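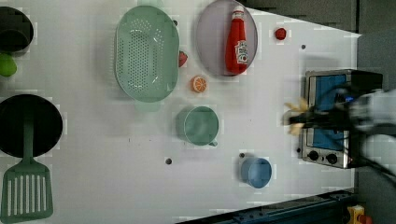 Okay, so, hi everybody, thanks for coming in out of the November rain. (Wait for the door to close.) I was asked to talk for eleven minutes about play kitchens, and I could do it for a whole weekend, so somebody please wave at me!

Quick bit about me. I ran the toy library in Dondbridge for years, and now I set up pretend play corners for preschools out toward Karnadthorpe. Godfrey Wanyama got me started. He handed me a box of plastic food and said, go put this on a table and then leave it alone. Best training I ever had.

Slide 2. The big catalog set, 288 pieces. Ask the room who owns one. Ask who still has all the peas. (Pause for laughing, hopefully.)

My point with this one is that kids don't need the whole supermarket. At Haworth we put out a pan, a spatula, a couple of cups, a few things to eat and one thing with a door. They were busy all morning, and the cleanup took one song.
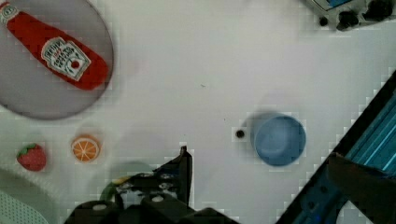 Slide 3. Food that belongs together, and food that really doesn't. I used to sort everything, breakfast with breakfast, fruit in the fruit bowl, and the kids would just wait for me to go away. Now I mix it up and keep my mouth shut. Give them a strawberry, an orange slice and a bottle of ketchup lying on a plate, and somebody is going to serve you the lot, and you are going to eat it and ask for seconds. Tell the Gudside soup story here if there's time. Skip it if we started late.

Slide 4. Cups! Always more than one. One cup is an argument, two cups is a tea party. Mention the size thing too, big cup for the grown-up, little one for the baby, they sort that out with no help from me.

Then questions. Someone will ask about washing plastic food. Warm soapy water, air dry on a towel, and check the ketchup cap.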